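Follinen Laundry Arm – Unloading Unit for Shared Laundry Rooms

The Follinen is a mobile arm with one hand, made for front-loading machines in dormitories, small hotels and workers' housing. It takes finished laundry from the drum and puts it in a basket. Folding is not included at this time.

Many customers ask us if a machine can do the whole laundry alone. Our answer is still no. It can do some parts of the work well enough to be useful, and other parts are faster by hand. We prefer to say this before you order.

What it does today
Opens a round door with a normal pull latch
Takes out towels, T-shirts, pillowcases and work clothes
Looks a second time into the drum for small items
Moves the basket to the next machine in the row

What it does not do yet
Separate colors
Find a sock which is stuck in the door seal
Handle duvets, or bed sheets twisted into a rope
Decide if a garment needs a second wash

Results from our test room
In the Prurko residence the unit made 468 unloading jobs between spring and October. Roughly 50 of them needed help from a person, and most of these were with bed sheets. A person empties the same drum in much less time. The advantage is at night, when the room has no staff and the next wash can start without waiting.

"The back of the drum is the hard part," says Dwynwen Yorath, who leads our testing. "It is dark there, and two small pieces pressed together look like one piece to the software." 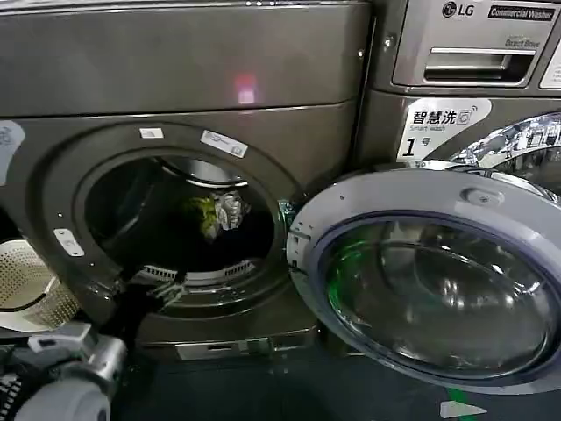

For this reason the second look is switched on from the factory, and we recommend to leave it on. It makes each job longer by 25 seconds.

Installation
The floor must be flat and free of loose mats. The door of each machine must open fully. Our technician Tudur Maddocks teaches the unit the position of every door and latch, and this normally takes one working day. If you move a machine later, the positions must be taught again – please call us first.

Ordering
Rental only, with a deposit of $2,000. Service visits are included. For a demonstration, write to Reynaldo Saludo in the sales office. Demonstrations are every Wednesday, and you may bring your own laundry.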